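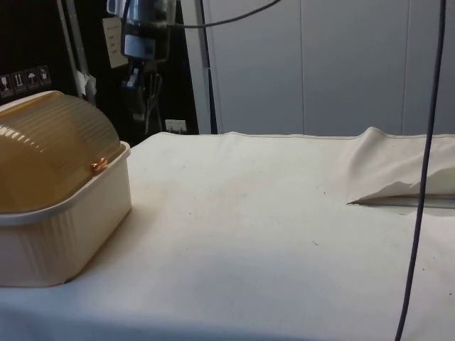 천 위에 둔 플라스틱 음식 용기.

5월, 밤 열한 시 조금 넘음

오늘 스케르넨 주민투표의 결과가 나왔다. 우리 면이 옐포르트 시와 합치는 것에 찬성하는 표가 1,992표였고, 반대하는 표는 그것보다 726표 적었다. 나는 이 숫자를 면사무소 유리문에 붙은 종이에서 먼저 보았고, 집에 와서 라디오에서 다시 들었다. 라디오에서는 "뚜렷한 찬성"이라고 했다. 내 한국어 공책에 "뚜렷하다"를 적었다. 나는 그동안 이 말을 사람의 얼굴이나 글씨에만 쓰는 줄 알았다.

나는 반대에 표를 냈다. 이것을 일기에 쓰는 것은 괜찮다고 생각한다. 비밀투표이지만 내 일기도 비밀이다.

투표한 날의 일을 아직 안 썼으니 먼저 쓴다. 그날 아침에 일찍 일어나서 안내문을 한 번 더 읽었다. 안내문은 2쪽인데, 첫째 쪽에는 찬성하는 쪽의 글이 있고 둘째 쪽에는 반대하는 쪽의 글이 있다. 찬성하는 글이 더 잘 쓴 글이었다. 문장이 짧고, 숫자가 있고, 도로와 학교와 상수도가 따로따로 설명되어 있다. 반대하는 글은 처음부터 화가 나 있어서 읽기가 어려웠다. 나는 사전을 찾으면서 두 번 읽었는데, "흡수"라는 말이 여섯 번 나왔다. 스펀지가 물을 흡수한다고 할 때의 그 흡수이다. 그래도 나는 화가 난 글 쪽에 표를 냈다. 왜 그랬는지 오늘 저녁 내내 생각했고, 아직 완전히는 모르겠다.

돈에 대해서는 찬성하는 사람들의 말이 맞는 것 같다. 우리 면은 작년에도 도로를 고칠 예산이 모자라서 강 쪽 길을 반만 포장했다. 반은 새 길이고 반은 옛날 길이라서 자전거를 타면 어디에서 예산이 끝났는지 엉덩이로 알 수 있다. 옐포르트는 항구가 있으니까 창고와 회사에서 세금이 들어온다. 합치면 그 세금으로 우리 길도 고친다고 한다. 그런데 합친 다음에는 어느 길을 먼저 고칠지를 옐포르트에서 정할 것이다. 새 의회의 자리는 인구대로 나눈다고 하는데, 인구대로 나누면 우리 쪽에서는 조금밖에 나가지 못한다. 안내문의 찬성 쪽 글에는 이 이야기가 마지막 문단에 한 줄만 있었다.

타브덴의 경우를 사람들이 많이 이야기한다. 타브덴은 몇 년 전에 레이테와 합쳤다. 찬성하는 사람은 타브덴에 새 체육관이 생겼다고 말하고, 반대하는 사람은 타브덴의 민원 창구가 없어졌다고 말한다. 둘 다 사실이다. 나는 지난달에 직접 가 보았다. 체육관은 크고 좋았다. 옛 면사무소 건물은 문이 잠겨 있었고, 문에 레이테 시청의 전화번호가 붙어 있었다. 나는 그 앞에 잠깐 서 있다가 빵을 사서 돌아왔다. 빵은 맛이 없었지만 그것은 합병 때문이 아니라고 생각한다.

투표소는 초등학교였다. 줄은 짧았다. 내 차례가 되었을 때 등록증을 냈는데, 명부에서 내 이름을 찾는 데 시간이 좀 걸렸다. 성이 어느 것이고 이름이 어느 것인지 헷갈리는 것 같았다. 내가 손가락으로 가리켜 드렸더니 "아, 거꾸로 찾았네요" 하고 웃으셨다. 나는 외국인이어서 국회의원 선거에는 투표를 할 수 없고, 이렇게 지방의 일에만 할 수 있다. 그래서 나에게는 면의 투표가 제일 큰 투표이다. 만약 합쳐지면 나의 제일 큰 투표가 시의 투표가 된다. 더 커지는 것이니까 좋아해야 하는지도 모르겠다. 그런데 기표소 안에서는 작아지는 느낌이 들었다. 이것을 한국어로 정확히 쓰고 싶은데 잘 안 된다. 물이 많아지면 내 한 숟가락이 싱거워지는 것과 비슷하다. 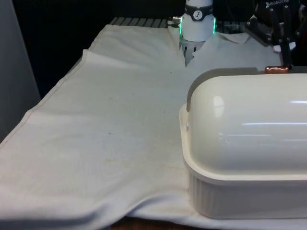
하얀 천, 주름이 조금 있다.

어제 쓰다가 잠이 와서 멈추었다. 오늘 이어서 쓴다. 지금은 저녁 여덟 시이고 밖에 비가 온다.

낮에 41번 버스를 타고 옐포르트에 갔다. 비자 서류에 도장을 받을 일이 있었다. 버스 안에서 뒷자리의 두 사람이 투표 이야기를 했다. 한 사람은 이제 쓰레기봉투 값이 시와 같아지니까 올라갈 것이라고 했고, 다른 사람은 그것보다 버스가 더 자주 다닐 것이라고 했다. 나는 버스가 자주 다니는 것은 정말로 좋다. 지금은 한 대를 놓치면 정류장에서 책 한 장(章)을 다 읽는다. 두 사람은 시장 앞에서 같이 내렸고, 내릴 때까지 의견이 달랐다. 목소리가 커지지 않아서 듣기에 편했다.

옐포르트 시청에는 축하한다는 현수막 같은 것은 없었다. 나는 조금 있을 줄 알았다. 창구에서 일하시는 분께 합친 다음에 내 서류의 주소를 바꾸어야 하는지 여쭈어 보았다. 아직 지침이 내려오지 않았다고 하셨다. 도의회에서 한 번 더 의결을 해야 하고, 그다음에 시행일이 정해진다고 설명해 주셨다. "의결"과 "의견"을 내가 잘못 들어서 한 번 더 설명을 들었다. 도의회가 의견을 한 번 더 말한다고 이해하고 있었다. 의결은 정하는 것이고 의견은 말하는 것이다. 큰 차이다.

그러니까 아직 끝난 것이 아니다. 주민투표가 찬성이어도 도의회에서 늦추는 경우가 있다고 신문에 나왔다. 신문에서는 이유를 두 가지로 썼는데, 하나는 스케르넨의 빚이고 하나는 이름이다. 빚은 옐포르트 쪽에서 싫어한다. 합치면 그 빚도 같이 가져가야 한다. 이름은 우리 쪽에서 싫어한다. 새 이름은 그냥 "옐포르트 시"가 된다고 한다. 둘을 붙여서 만들자는 제안도 있었지만 너무 길다고 안 되었다. 우리 동네의 주소에는 스케르넨이 "동"으로 남는다. 나는 이 이름의 발음을 배우는 데 오래 걸렸다. 처음에 여기에 왔을 때 택시에서 세 번을 말해도 못 알아들으셔서 종이에 써서 보여 드렸다. 그렇게 배운 이름이 뒤로 한 칸 밀려나는 것이 섭섭하다. "섭섭하다"는 내가 좋아하는 단어인데 쓸 일이 이렇게 생겼다.

돌아오는 길에는 비가 시작되어서 창밖이 잘 안 보였다. 강을 건널 때 경계 표지판을 보려고 했는데 못 보았다. 표지판은 다리의 가운데에 있다. 한쪽에는 스케르넨, 반대쪽에는 옐포르트라고 쓰여 있다. 시행일이 되면 그것도 떼겠지. 다음에 날씨가 좋을 때 걸어가서 한번 봐야겠다.

저녁은 어제 남은 국에 밥을 말아서 먹었다. 먹으면서 라디오를 들었는데, 어떤 교수가 투표율이 낮았다고 지적했다. 투표율이 낮으면 찬성한 사람도 전체에서 보면 많지 않다는 이야기였다. 맞는 말이다. 그러나 안 간 사람은 갈 수 있는데 안 간 것이니까, 나는 그 사람들을 반대에 넣는 것도 이상하다고 생각한다. 나는 반대에 표를 냈고 졌다. 진 사람이 투표율을 말하면 조금 부끄럽다.

어머니께 전화로 결과를 말씀드렸더니, 그러면 이사를 가는 것이냐고 물으셨다. 집은 그대로이고 시만 바뀐다고 대답했다. 어머니는 그런 일에 왜 투표까지 하느냐고 하셨다. 우리 고향에서는 구역이 바뀔 때 아무도 안 물어보고 바꾸었다. 어느 날 우체국 도장의 글자가 달라져 있었다. 그 이야기를 어머니와 오래 했다. 전화요금이 걱정되지만 즐거웠다.

공책에 적은 새 단어: 뚜렷하다, 흡수, 의결, 시행일, 지침. "지침"은 피곤한 것도 되고 안내하는 것도 되는 것 같은데 맞는지 내일 확인할 것.

그리고 잊지 말 것. 면사무소에서 주는 분리수거 달력이 이번 달까지라고 한다. 다음 것은 어디에서 받는지 물어볼 것. 월세 보낼 것. 우산이 하나 고장 났으니 새로 살 것.

면의회의 마지막 회의가 다음 달에 있다고 게시판에서 보았다. 방청할 수 있다고 한다. 저녁 일곱 시니까 일이 끝나고 갈 수 있다. 말은 다 못 알아듣겠지만, 안건을 먼저 인쇄해서 읽고 가면 반쯤은 따라갈 수 있을 것 같다. 첫 안건이 강 쪽 길의 나머지 반이다.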